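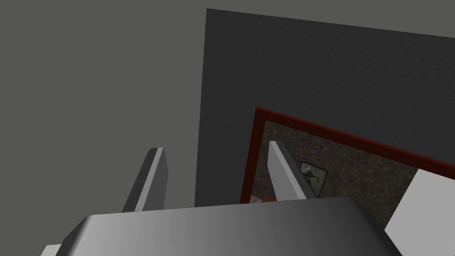
Wrist view in the sim, gripper open, red frame behind

Gripper budget - simulate first or just buy the thing?
Started by trarness_tim, 19 Sep 2022

trarness_tim
Hello all. I've got 2720 to spend on an arm and gripper for our little workshop in Cindville, and it has to be spent by December or it goes back in the pot. I've been running everything in the simulator so far and I'm quite torn. Do I buy the Nava gripper now, or spend another couple of months in sim and find out what I need? The wide one looks lovely on screen but it's a big lump to have on the end of a small arm.

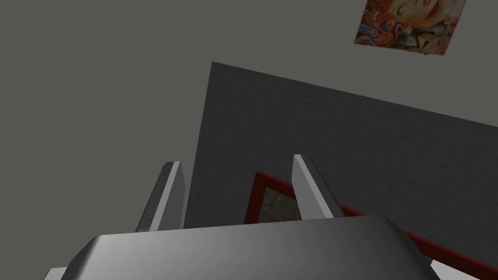
Same gripper, poster wall at the back

mrs_cogs
Buy it now! I waited on mine and the price went up by 384 while I was dithering (still cross). You'll learn more in a week with real metal than in a month of sim, and you can always sell it on.

eliseo_o
Sorry, can't agree with that. I bought first and ended up with two grippers, one of which lives in a drawer. Sim time costs you next to nothing. Try both bodies, do the fiddly jobs, then order. Also leave room for spare fingers, cables and a proper mount, I'd hold back 10 per cent at the very least.

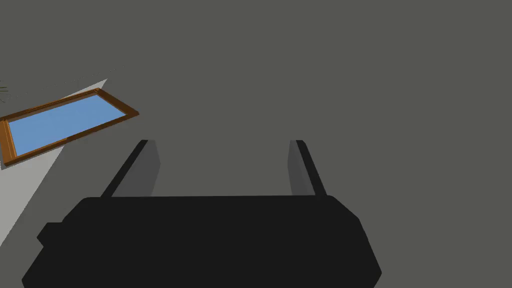
And check how wide your one opens before you get too fond of it. Mine was fine for small things and hopeless with a mug. - Eliseo Olvera

mrs_cogs
A mug is a funny thing to buy a robot for, though. Most of us want to pick up a box and put it in another box.

trarness_tim
It's kitchen bits for me I'm afraid, so long handles, cutlery, veg. I wrote up my notes on the handle job and I'll paste the start of them in, the rest is on my page.

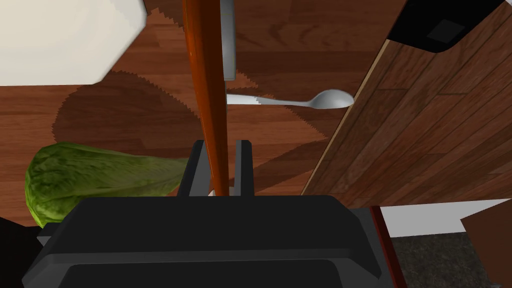

2 min read

Handles are what will decide it for me. The black gripper has the orange-brown one between its fingers here, with the spoon lying on the planks just beyond and the lettuce over to the left, so there's a fair bit to bump into. I want to know how bulky a body I can get away with before I pay for one. If the slimmer Prutetness will do, that leaves money for the mount.

eliseo_o
Now that's worth another fortnight in sim. Friction on a shiny handle is where I'd be suspicious, mind.

mrs_cogs
Fine, a fortnight. But put the order in after that, delivery to us was dreadful last winter.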